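Open day at the Moynihan building - anyone else go?

Bosedness
Posted March 27, 2020
Got back from the Cillon open day and figured I'd post some notes. They had one arm set up for shelf picking. You could stand behind the tape and watch as long as you wanted. The staff said the test list has 37 products on it. The arm is slower than I expected but it didn't seem jerky. They let us save stills from the wrist camera. 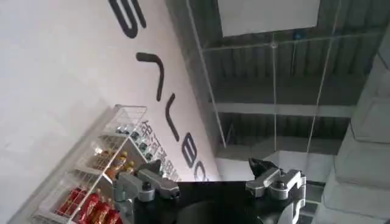 Wrist camera view, fingers open, drinks rack on the left.

omcombe_dan
I was in the afternoon group. Slower is putting it mildly. A person would clear that rack before it finished one row. What was the pick count on the board when you left? Ours said 1,526.

Bosedness
2,182, but I stayed till they shut it down. I don't think speed was the point of the demo.

ratchet77
Then what was? A wire rack is a hard case, I'll give them that. Thin bars right in front of the stock. But two metal fingers on those packs is asking for trouble. I'd want suction for the packs.

omcombe_dan
Suction is no good on wrinkled wrappers. We tried it at work and went back to fingers with pads.

ratchet77
Depends on the cup. We run bellows cups on film bags all day.

Bosedness
I asked about that. They said the pads get swapped every 3,000 picks. Didn't get a price.

kettle_and_co
Is there another one coming up? I missed this.

Bosedness
The guy at the desk said May - no day set yet.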